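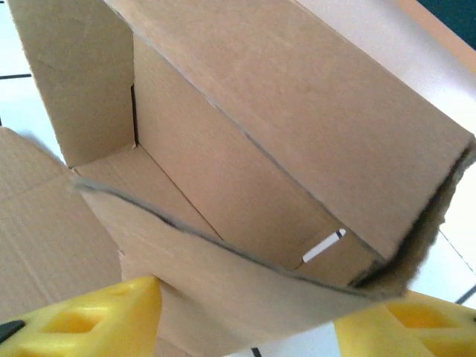
Chenxi Tian wrote:

> Does anybody here still mail seedlings in plain cardboard? I lost 3 trays of peppers last March and I'm about ready to go back to hand delivery. Also, what are people putting around the roots?

Oh, I have opinions on this one, Chenxi! I've been mailing tomato and pepper starts to friends for years, and plain cardboard is still what I reach for. I wrap the root ball in damp newspaper, then a sandwich bag, then a rubber band (not too tight, or the stem bruises). The leaves stay out in the air. I tried bagging the whole plant once and got a very nice batch of slime.

For the box itself, go smaller than you think. If the plants can slide, they will — and then you've mailed somebody a salad. I stuff the gaps with crumpled paper until nothing moves when I shake it. 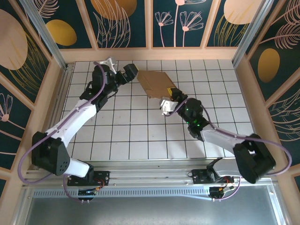
A reply off-list asked whether peppers travel worse than tomatoes, and whether it's worth waiting until they've got more leaves on them. Yes to the first, at least for me. My Lagos hots sulk for a week after any trip, while the Enari tomatoes hardly seem to notice. As for waiting, I wouldn't. Four true leaves is plenty, and the big leggy ones snap.

I sent out 23 packages this spring and the ones that went badly were all heavily watered the night before. Now I water two days ahead and leave them alone.

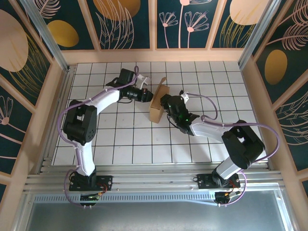

Same goes for the tape, by the way. I used to wrap the whole thing like a mummy, and my sister had to go at it with a bread knife and took the top off a Sosolance. One strip along the seam and one at each end does me fine now.

I've got 50 or so spare Enari seeds if anyone wants to trade for something sweet and early. Just write me off-list!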